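Section 4. Tidying a Worktable: Setting Up Your First Chore

If you have come straight from Section 3, put the kettle on, because this part takes a little patience. You are going to ask two Grorach arms to do something that most of us do with half a mind on the radio: put a few things on a table back where they belong. It sounds like nothing at all, and I have watched very capable people lose an afternoon to it (I have lost several myself!).

Štěpánka Danko, who wrote the first version of this guide, used to begin her training days with the question everybody was longing to ask, namely whether the arms could do the washing-up yet. Her answer was no, and mine is still no, but they can now manage some pieces of a chore, and tidying a tabletop is a kind place to find out which ones.

4.1 Before you begin

You will need the Starnow simulator installed and licensed, the Zerneck room loaded, and both arms showing as ready in the side panel. Please work through this section in simulation from start to finish, even if you have real arms waiting downstairs.

1. Open the Zerneck room and let it load fully. On an older computer this can take a few minutes, and the shadows come in last.
2. Choose Arms, then Rest, and wait for both arms to lift clear of the tabletop.
3. Check that neither gripper is holding anything.
4. Save the layout under a name you will recognise next week. "Test" is not a good name. You will have nine of them by March.

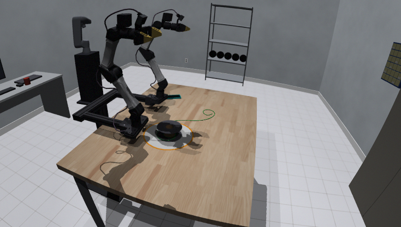 Once the layout is saved you can come back to it as often as you like, and I would encourage you to do so freely. A run costs you nothing but time, and it is much nicer to start from a known arrangement than to try and remember where everything was.

Note: Moving an object by hand after saving does not update the saved layout. You must save again.

4.2 Choosing what to tidy

Start with something rigid and flat. A small block lying on the wood is a good first choice, as it stays the same shape whichever way you pick it up. Leave cables and sheets until much later. A person tidying a desk scoops up a cable without a thought, gathering it as they go, but for the arms every inch of it is a fresh puzzle, and this is where the hopeful talk about robot housework tends to go a little quiet.

5. Select the object in the list on the right.
6. Pick an arm. If you are unsure, choose the one with the shorter reach to the object.
7. Set the destination by dragging the marker across the table.
8. Set the grip force. The default is 149, and it suits most hard objects. The upper limit is 1000, which you should not need for anything in this guide.

Caution: On real arms, do not raise the grip force above 379 without fitting the padded fingertips. Keep your own hands well away from the table while the arms are powered. 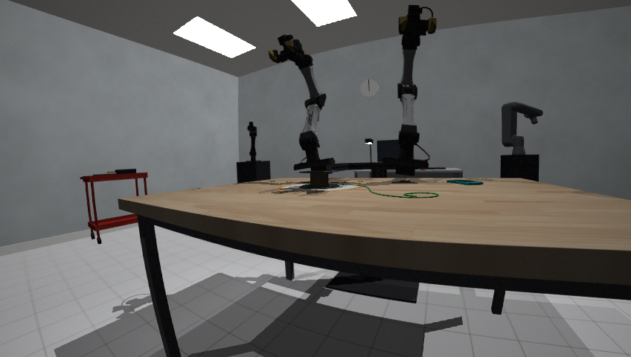
If you do feel tempted by the soft things, and I quite understand if you are, try them one at a time and with the speed turned right down. Our own results with cable were poor enough that we took the chapter out of the previous edition. The Tu planner, which comes as a free add-on, does rather better, though you should expect to step in and help it along fairly often.

4.3 Running the chore

9. Press Preview. The planned path is worked out without moving the arms.
10. Read any warnings. A yellow one may be accepted; a red one means the arms would touch each other or the table.
11. Press Run and keep the pointer near Stop.
12. When the run ends, send both arms back to Rest before you change anything else.

Note: The two arms share the middle of the table, and the software gives way to whichever one started first. If the second arm seems to be dawdling, it is most likely waiting its turn, so please be gentle with it and count to twenty before pressing Stop. 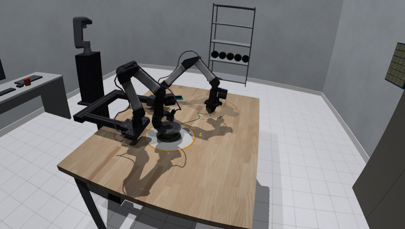

Figure 4.3. Both arms reaching over the worktable, with the left gripper just above the surface near the centre.

4.4 How well should it go?

In our trials of the flat-block chore we made 379 runs, and 339 of them finished without anybody stepping in. I was pleased with that, and then I cleared my own kitchen table in the time it took to write the sentence down. Most of the failures came from poor grips at the very start, so if yours are going wrong, look at steps 6 and 8 first.

Should a run fail three times in the same way, stop and reload the saved layout, then move the destination marker a little closer to the arm. If that makes no difference, turn to Section 9, where calibration is covered at some length.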